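Search this wiki
Go
Advanced

Demonstration gathering (robot learning)

Demonstration gathering is the job of collecting examples of a task so a learning system can copy them. Also called demo collection, or just "demos". One example = one episode. An episode is a record of what the robot's cameras saw, where its joints were, and what command went out at each step. Enough of those and a policy can be trained on them. How many is enough, nobody agrees.

Can be done on real hardware or in a simulator. This article mostly covers the simulated kind with two-armed robots. For one-armed tabletop work see Single-arm demos.

Background

Early sets were small and made by the same people who wrote the training code. Fine for a paper, bad for anything else. Operators had habits, the habits went into the data, the policy learned them. Ionuț Sârbu's notes for the Drindetti project complain about this at length, mainly about an operator who always opened the right gripper before moving the left, task or no task. The policy did it too.

Moving to simulated homes got around the cost of rooms. A rendered room can be reset in a second and given a different floor or different walls. Downside is contact. Grasps in simulation are forgiving in some ways and weirdly strict in others, and the operator can't feel anything.
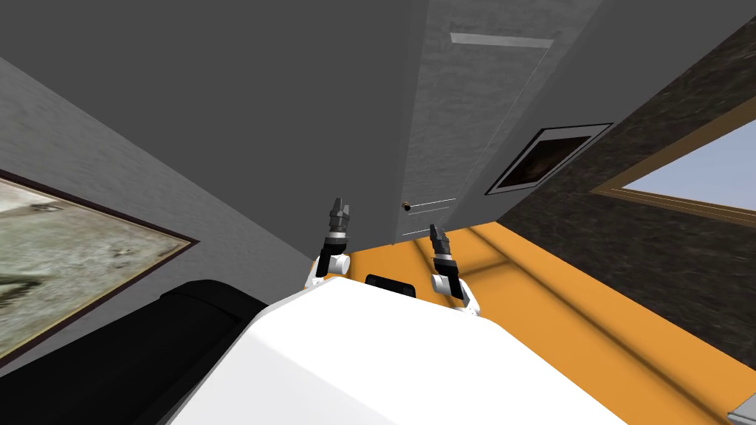

Start poses matter more than most write-ups admit. If every episode begins from exactly the same arm position, the policy has no clue what to do from anywhere else. Usual fix is to jitter the joints a little at reset, and to turn the base so the robot doesn't always face the same wall. Khumalo sets jitter both. Older Fultton sets jitter niether, and it shows.

Episode structure

Varies by project. Common layout:

Reset. Room loaded, objects placed, robot put in its start pose.
Approach. Base and arms move toward the target.
Contact. Grasp, push, pull, whatever the task is.
Release and retreat.
Label. Success, fail, or discard.

Some projects skip the retreat to save time. Bad idea for chained tasks, the next skill then starts with a hand still on the object. Drindetti added it back in the second release.

Idle time at the start is a known problem. Operator puts on the headset, gets settled, robot sits there. If those steps are kept, the policy learns that waiting is a good answer. Most pipelines trim them. Coetzee's trimming script cuts everything before the first command above a threshold, then puts 20 steps back so the start isn't too abrupt.

Cameras and viewpoint

Most two-armed setups use one head camera and one on each wrist. Head view gives the layout of the room, wrist views give the last bit before contact.
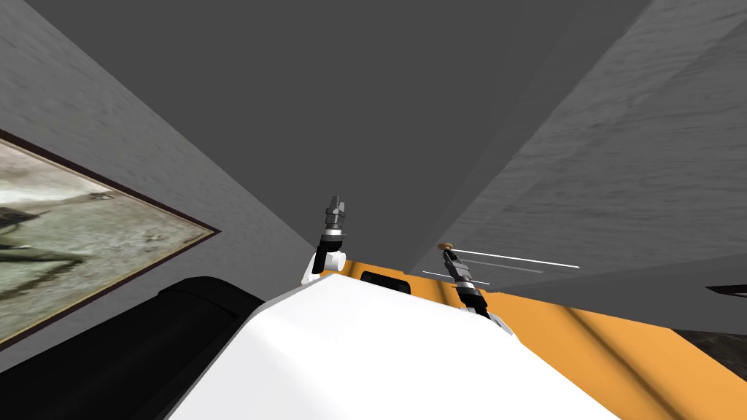

A steep head camera angle is a separate headache. Training code doesn't care which way is up as long as it stays put, but people reviewing episodes do, and labels get sloppy when the reviewer has to think about it. Rendered views with the ceiling edges running diagonally and the robot's own white torso across the bottom of the picture are slow going for a new reviewer. The torso also hides part of the arms, so only the grippers and a joint or so show above it, and a reviewer can't judge the elbow from that view alone. Khumalo stores an upright copy for review and leaves the original alone for training.

Self-occlusion is usually left in. Masking the body out was tried at Grastlow and dropped. The policy seemed to use its own shell as a reference point.

Quantity and quality

Grastlow guidelines ask for 200 kept episodes per task, spread over at least 3 rooms. Fultton asks for 100 and is stricter on what counts as kept. Not comparable directly, the tasks are differnt lengths.

Failed episodes: keep or toss? Jacobus Coetzee argues for keeping them, tagged, for use in training a success detector. Others delete on the spot. Recoveries (missed grasp, second try, success) are worth more than clean runs according to both camps, though operators tend to restart when they fumble and so few get recorded.

Known issues

Texture bias. Same floor in every room, policy leans on it.
Operator drift over long sessions.
Dropped frames on one camera only. Hard to spot, wrecks the timing.
Gripper state logged as commanded, not measured. Check this first.

See also: Teleoperation, Reset pose, Imitation learning, Success detector

Categories: Robot learning | Data collection | Simulation | Articles needing more sources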